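Drulteck User Forum > Small Cells > Setup and Maintenance

Thread: Gripper re-zero and wrist camera check after finger swap, mixed items on acrylic stand

flangeface
Posted March 19, 2026

We run a Ferach arm with a Drulteck two-finger gripper over a fixed table. Mixed retail items, one tiered acrylic stand, a few trays and a basket at fixed spots. The cell was stable until I changed the finger pads last week. Since then the closing position reads 2 mm off and picks from the top tier land to the right of where the planner puts them. Bottom tier is better. Table picks are fine.

Already done: re-homed the gripper, reloaded the tool file, power cycled the controller. No change.

Before I redo the full hand-eye calibration I would like to know whether the finger swap alone can cause this. The camera bracket was not touched.

pneumatic_pete
If the bracket was not touched, the camera is where it was. Your error is in the tool center point. New pads are thicker or thinner than the old ones, and if they are not the same on both sides the center moves. Measure both pads with calipers before doing anything else.

toolchange44
Disagree in part. A pad difference gives the same offset at every height. He says the top tier is bad and the table is fine. An error that grows with height is an angle error or a depth error. I would look at the bracket whether or not anyone admits touching it. On the Drulteck mount the camera bracket shares a plate with the finger housing on the older version. Loosen one and you relax the other.

flangeface
It is the older version with the shared plate. I did back off the housing bolts to get the left finger out. I did not consider that touching the bracket.

toolchange44
It is.

pneumatic_pete
Fair enough, I have only used the newer mount. Still measure the pads.

gantry_notes
I look after two of these with the shared plate. This is the order I use after any finger work. It takes under an hour if nothing is bent.

1. Mechanical first. Arm in the service position, e-stop in, air or power to the gripper off. Clean the plate face and the back of the housing. A single chip of old threadlocker under the plate will tilt it. Wipe, seat, tighten the bolts in turns, a little on each, then go to the value in your manual. Do not use a value from this forum.

2. Paint-mark the bolt heads and the plate once they are tight. Next time you will know if something has moved.

3. Pads. Calipers on both, written in the log. If they differ, swap in a matched pair. Do not correct a mismatch in software.

4. Gripper zero. Close on nothing at the lowest force setting, read the position, store it as zero. Open fully, close again, repeat. If the reading wanders between closures, the carriage is dirty or the coupling is loose, and there is no point going further.

5. Finger silhouette check. Send the arm to the view pose over the table and save a still with the fingers at the stored open width. Lay it over the still from your last good calibration. Use the hard features: the fingertips, the bolt heads on the housing. If those line up, the camera has not moved relative to the gripper. If they do not, you need hand-eye and steps 6 and up will only confirm it.

My view pose has the stand to the right, the cream tray to the left, and both fingers coming up from the bottom. I leave the items out for it. The acrylic is the hard part of this cell and I want to see its edges as the detector sees them.
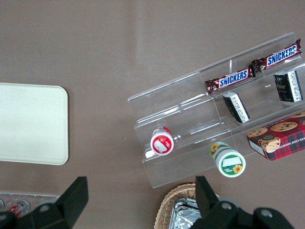 6. Height check. Put a flat target on the table and touch off with the tool point. Then put the same target on the highest tier you pick from and touch off again. Same error both times: tool center point. Error grows: hand-eye angle or lens scale. Write down both numbers with sign.

7. Hand-eye, only if step 5 or step 6 fails. Take more poses than the wizard asks for and tilt the wrist in most of them. The wizard will accept a set of nearly flat poses and give you a small residual that means very little.

8. Slow picks. Top tier, lowest tier, table, in that order, at reduced speed. One wrapper item, one box, one round container. Watch the fingertip clearance to the stand wall on each.

flangeface
Useful. Question on step 5. How do you keep the stand from confusing the overlay? Mine has the same clear walls and dividers and I get white lines everywhere.

gantry_notes
You ignore the stand for the overlay. Mask everything except the gripper. The stand only matters for detection. The highlights along the acrylic edges move when the lights move, so they are no use as a reference for anything.

saarinen_user
I would not leave product out during the check. We use a Saarinen calibration board and nothing else on the table. Anything extra is one more thing for the feature finder to grab. A foil tray in a basket is about the worst background I can think of. Crinkled foil throws a different pattern every time the wrist moves.

gantry_notes
For step 7, agreed, the table is cleared and the board goes down. Step 5 does not use a feature finder. It is a masked overlay of the gripper on itself. The foil could be on fire and the result would be the same.

saarinen_user
Then I have no objection to step 5. I would put "clear the table" in step 7 as its own line. People copy these lists.

gantry_notes
Added to mine.

pneumatic_pete
One thing on step 8. Round containers with lids, when they lie on their side, are a poor test item at this stage. They roll if the fingers are off-center by a little, and you will blame the zero when the cause is the approach. Start with the small boxes. Add rounds after the boxes pass.

toolchange44
Opposite view. A round item on its side is the best test of centering you have. If it rolls, one finger got there first. That is the fault he is looking for.

pneumatic_pete
It also rolls if the table is not level or the closing speed is too high. Too many causes for one symptom.

toolchange44
Level the table, then.

flangeface
Results from today, in the order of the list.

Plate: there was old threadlocker on the back face, upper left bolt position. A thin flake. Cleaned and reseated.

Pads: not matched. I had one from the old pack and one from the new. Replaced with a pair from the same pack.

Gripper zero: stable after the first closure. 29 counts of offset stored against the old value.

Overlay: fingertips aligned at the base, off at the tip. That was with the plate already reseated, so the stored hand-eye no longer matches either way.

Height check: error at table small, error at top tier larger, same sign. So toolchange44 was right on the angle and pneumatic_pete was right on the pads.

Hand-eye: table cleared, board down, 44 poses, wrist tilted in most. The first attempt with the default pose set gave a lower residual and a worse touch-off at the top tier. I kept the second.

Slow picks: boxes all fine. Wrapper items on the top tier fine, but the crinkled wrapper end gets under one finger if I approach square to the bar. Rotating the approach to match the bar fixed it. Round container on its side rolled once. I lowered the closing speed and it has stopped.

I have run 100 cycles at reduced speed without a missed pick. Full speed tomorrow.

gantry_notes
Good. Save the new overlay still and label it with the pad pack number. Retake it after the first full shift as well. The bolts settle a little on that plate.

storkska_maint
Adding a note for anyone on the Storkska adapter between flange and gripper. The adapter has its own locating pin and it wears. If the overlay passes and the height check still fails, pull the adapter and look at the pin before repeating hand-eye. The camera and gripper sit on the same side of the adapter, so the overlay cannot see it.

saarinen_user
Does that apply to the bolted version too, or only the quick-change?

storkska_maint
Quick-change. I have not seen it on the bolted one. I replaced the pin on ours in June and the play was easy to feel by hand once the gripper was off.

flangeface
Mine is bolted direct to the flange, so not applicable here. Leaving the thread open until the full-speed run is done.

toolchange44
Check the paint marks before you start it.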